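가계 유동성 관리 요령: 단기 자금을 어디에 둘 것인가

2024년 5월 30일

단기 금리가 움직이면 가계가 보유한 현금의 기회비용도 함께 변한다. 아래는 생활비 계좌와 비상 자금을 운용할 때 점검할 항목이다. 특정 상품의 권유가 아니며, 금리와 한도는 가입 시점의 약관을 기준으로 확인해야 한다.

1. 결제용 잔액의 하한을 정한다
카드 대금, 관리비, 대출 이자의 출금일을 달력에 표시하고 그 사이의 최저 잔액을 계산한다. 출금일이 월말에 몰려 있으면 하한이 불필요하게 높아진다. 카드 결제일은 대부분 앱에서 변경할 수 있으나, 변경 첫 달에는 이용 기간이 달라져 청구액이 평소와 다를 수 있다.

2. 비상 자금은 만기를 나눈다
생활비 6개월분을 한 예금에 넣으면 일부만 필요할 때도 전체를 해지해야 하는 경우가 생긴다. 같은 금액을 예금 4개로 나누고 만기를 엇갈리게 둔다. 일부 인출이 가능한 상품이라도 허용 횟수가 정해져 있으므로 약관의 해당 조항을 먼저 읽는다.

3. 중도해지 이율을 비교한다
표시 금리만 보고 고르면 안 된다. 중도해지 이율은 경과 기간에 따라 단계별로 적용되며, 가입 초기에는 수시입출금 계좌보다 낮은 경우도 있다. 30일 안에 쓸 가능성이 있는 돈은 정기예금에 넣지 않는다.

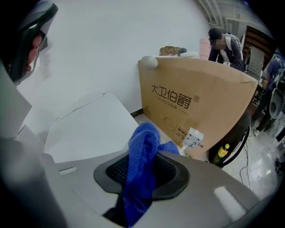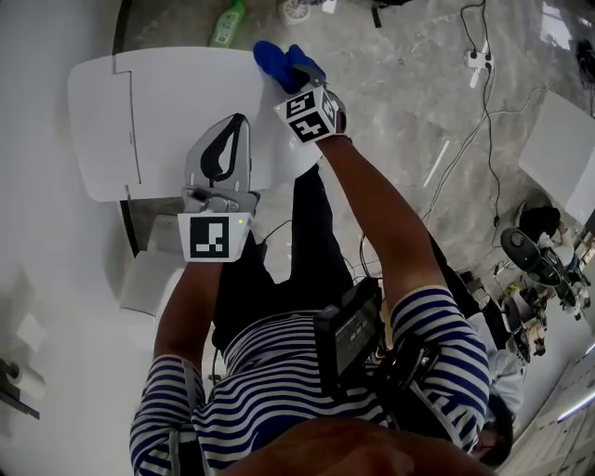
사진 제공: 알홀름(Alholm) 자료실

4. 세후 금액으로 계산한다
이자는 원천징수 후 입금된다. 세전 이자가 218,000원일 때 일반과세 15.4%를 적용하면 세금은 33,572원, 수령액은 184,428원이다. 우대금리 조건을 맞추려고 카드 사용액을 늘렸다면 그 지출도 비용으로 계산한다.

5. 마이너스통장의 실제 금리를 확인한다
예금과 마이너스통장 잔액을 동시에 유지하는 가구가 많다. 대출 금리가 예금의 세후 금리보다 높으면 여유 현금으로 한도 사용액을 먼저 줄이는 편이 유리하다. 다만 한도 자체는 만기 연장 심사에서 축소될 수 있으므로 비상 자금 전액을 대체하는 수단으로 보지 않는다.

6. 변동금리 조정일을 기록한다
변동금리 대출은 기준금리가 바뀌어도 즉시 반영되지 않고 약정된 주기에 따라 조정된다. 다음 조정일이 11월이라면 그 전까지의 상환액은 현재 금리로 계산하고, 이후 구간은 금리를 높게 잡은 계산표를 따로 만든다.

7. 기록 양식
스프레드시트 한 장이면 충분하다. 열은 계좌명, 잔액, 만기일, 세후 금리, 중도해지 조건, 자동이체 여부로 구성한다. 계좌를 해지하면 행을 지우지 말고 해지일을 적어 둔다. 예금자보호 한도는 원금과 이자를 합산해 금융회사별로 적용되므로 금융회사명 열을 추가하고 합계를 구한다. 만기일 열은 날짜 형식으로 입력해야 정렬이 맞는다.

분류: 생활 재무 > 현금 관리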